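Robot Learning from Demonstration
Handout 6: Learning from the wrist view
November 14, 2021

Reading for this unit: the Covitz notes, sections 2 and 3. Skim section 4 if you like, we'll come back to it when we do force sensing.

Where we left off

Last time we trained a policy by copying: record what a person does with the arm, then fit a network that maps each camera image to the next motion. It worked nicely until the arm drifted a little off the recorded path. Then it saw views it had never been trained on, made a slightly worse move, saw something stranger still, and so on. Small errors pile up fast!

Today's idea

Predict a short chunk of motion instead of a single step. The network looks once, commits to the next 18 steps, carries them out, then looks again. Fewer decisions means fewer chances to drift, and the motion comes out smoother too. (My favorite part of the whole course, so please stop me if I talk too fast.)

The price is slower reactions. If the part slips in the middle of a chunk, the arm won't respond until the next look. Choosing the chunk length is a real trade-off, and you'll get a feel for it in the lab.

The data

We use the Brasunside set: 212 demonstrations of picking up and placing blocks. I held out 131 for testing on purpose, so you have to get by with few training runs. Split by demonstration, never by image. Neighboring images are almost identical, and mixing them across the split will make your test score look wonderful and mean nothing.

What the wrist camera gives you

Close to contact, the wrist view shows the fingertips and the part together, and that relation is what the policy needs. Expect motion blur. Keep blurred images in the training set, they're what the robot will see at run time.
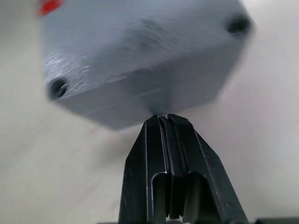
Fig. 1. Wrist view near contact: gray hexagonal block at the fingertips, with blur strongest along its upper and right portions.

For the lab

Train with chunk lengths 1, 6 and 18. Plot test error against chunk length, and bring one failure you can't explain. Those make the best discussions!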